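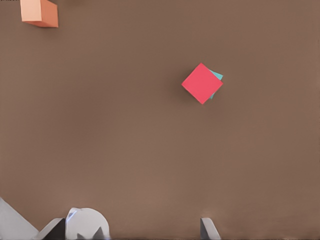
检查范围:Goldale 活动中心一层,幼儿游戏室、走廊、茶水间、卫生间
检查人:Waraporn Ratanaporn
陪同:Boonmee Kongkaew
时间:四月,开门前

标记说明:√ 合格;△ 可用,需处理;× 停用

## 一、出入口和走廊

- √ 正门向外开启顺畅,闭门器回位正常。
- △ 后门门槛压条翘起一角,推车经过会卡。先贴警示胶带,等 Samran 带工具来重新固定。
- √ 疏散通道无堆放物。上次放在鞋柜旁的折叠椅已搬走。
- × 走廊尽头的应急灯按测试键不亮。换电池后再试,仍不亮就整灯更换。

## 二、游戏室

- √ 窗户限位器齐全,开口不超过 7 厘米。
- △ 靠窗地垫接缝松开,孩子跑动容易绊脚。把整排往墙边推紧,边条重新扣上。
- √ 书架已用角码固定在墙上,用力摇晃无位移。
- △ 矮柜右侧门铰链螺丝松,已当场拧紧一颗,另一颗滑丝,要换粗一号的。
- √ 小件玩具按年龄分箱,三岁以下的箱子用小件测试筒抽查过,没有能整个落进去的。
- × 木制拖拉车的拉绳长 35 厘米,超过本中心自定的上限,绳头也散了。已收进库房。

Boonmee 意见:拖拉车本身没坏,剪短拉绳、重新打结后可以放回。同意,改完由我再看一次。

## 三、用电

- √ 漏电保护器按钮测试正常跳闸。
- △ 游戏室北墙插座少一个保护盖。库房有备件,当天补上。
- × 茶水间电热水壶底座电源线外皮有裂口。已拔下并贴条,不要再用胶布缠了继续用。

## 四、茶水间和卫生间

- √ 清洁剂锁在上柜,钥匙挂在值班室。
- △ 有一瓶分装消毒液没有写品名和配制时间,已倒掉。以后分装必须贴标签。
- √ 洗手池热水出水温度合适,混水阀无滴漏。
- △ 卫生间地漏排水慢,Wiroj 上个月通过一次,又堵了。请 Khamphan 维修店来看管道。

## 五、急救和消防

- √ 灭火器压力指针在绿区,铅封完好。
- △ 急救箱创可贴只剩半盒,冰袋过期。补货申请已交,预算 300 以内。
- √ 紧急联系人名单已更新,旧名单撕掉了。

## 需要跟进

| 事项 | 负责人 | 期限 |
|---|---|---|
| 走廊应急灯 | Samran | 下次开放前 |
| 后门压条 | Samran | 本月 20 日 |
| 拖拉车拉绳 | Boonmee | 改好后复查 |
| 电热水壶更换 | Wiroj | 本周 |
| 地漏 | Wiroj 联系 | 待定 |

应急灯没修好之前,傍晚的活动改到白天。其余△项不影响开放。

补记:Samran 问后门能不能先锁上。不行,那是第二疏散口,开放时段必须能从里面直接推开。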